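Tawhiri: white shirts on a white table

Tawhiri is all about folding a white T-shirt, starting from a heap! I love this job, because every crumple is a new puzzle. Release 2 has 938 episodes.

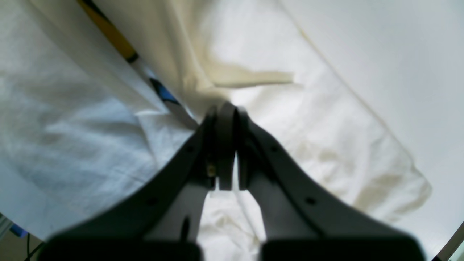
Vaughan Doolan asked whether darker shirts would be easier to follow. Probably, and Jonum will cover those, but white on white is the fun one.

Look for creases first, then the collar. 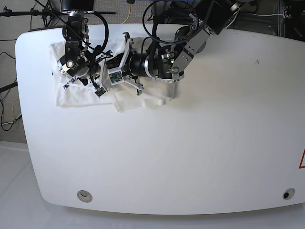
Willy Michiels: Do sleeves get tucked before the body is halved?

Yes, sleeves first, then hem to collar (my favorite part).

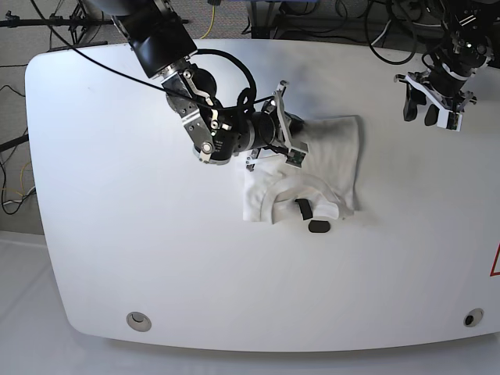 Episodes that end in a messy fold are kept and marked "loose" in folds.csv. Please use them too!

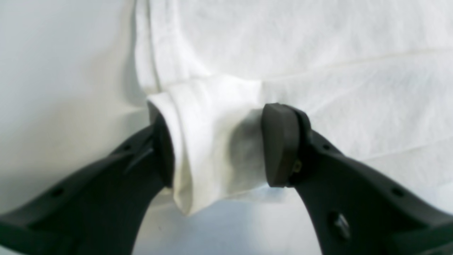 Shirts are shaken out and dropped again between episodes, never ironed. Last updated 2022-08-20.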